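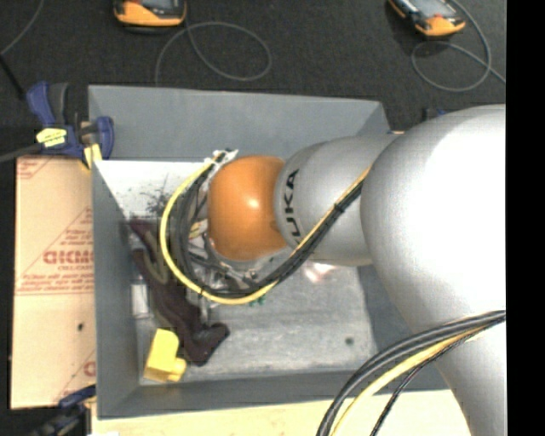

Manon Beaudoin
Notes for session 7, Hearing in Early Childhood — updated Sun 28 January

Glue ear, hearing tests and the follow-up problem

Sorry these are late. Slides are missing the last part so read this instead.

Recap first. Outer ear, middle ear, inner ear. Conductive loss = sound doesn't get through the outer or middle ear properly. Sensorineural = cochlea or the nerve. Can have both (mixed). Most of today is conductive.

Glue ear (otitis media with effusion)
Fluid behind the eardrum, no acute infection. Very common in preschool kids. Often no pain, so it gets missed. What parents report: TV up loud, "ignores me," clumsy, speech hard to follow. Teachers report daydreaming. Hearing goes up and down from week to week, so one normal test does not rule it out. Write that down, it was on the exam last June.

Which test at which age
Newborn — otoacoustic emissions, or ABR. Baby asleep if possible.
From 7 months or so developmentally — visual reinforcement. Child turns to a sound, gets a lit-up toy as reward. Needs head control.
Toddler to preschool — play audiometry. Peg in the board when you hear the beep. Needs two testers for the wriggly ones.
School age — pure tone, headphones, same as adults.
Tympanometry at any of these, but remember its a test of the middle ear and NOT of hearing. A flat trace with normal ear canal volume points to fluid. Flat with a large volume, think perforation or an open tube.

The Telbridge cohort
Ingvar Bundgaard's group. 144 children enrolled, seen at 2 and again at school entry. At the second visit 44 did not come back. So before you beleive any result, ask who those 44 were. Families who move a lot? Kids whose ears got better so the parents saw no point? Each one pushes the estimate a different way. The paper gives baseline hearing for both groups but not language scores — look at table 2 and decide if that bothers you.

Also: the Uster site used a different room with more background noise. Thresholds at low frequencies come out worse there. Adjusted for site, but site and home language overlap a lot.

Management, very short
Watchful waiting first, then retest. Tubes or hearing aids if the loss persists in both ears and is affecting the child. Antibiotics not for this. Seat near the teacher, face the child, cut background noise.

For next time
Read the Bundgaard paper, methods and table 2 at least. Bring one page on the missing children. Grikombridge group, you are presenting, 7 minutes each. Audiogram worksheet goes in my mailbox before class — both sides please.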